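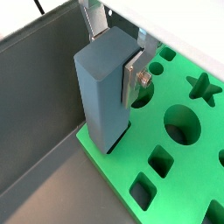
Hemp growers in the Bitberg valley have until Wednesday to apply for the new state processing licenses. The agriculture office will give out only 179 of them, and it has already received 2417 requests.
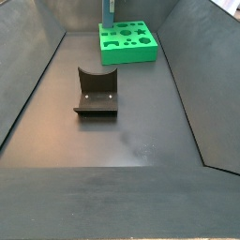

BITBERG, November – The application fee stays at $3000 and is not returned if the request is refused. Two companies, Tarkon and Mathur, asked for a longer deadline, but the office did not agree. Small farms may apply together under one name.

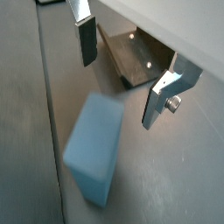 Blue block on a gray surface.

The results will be published on the office's website.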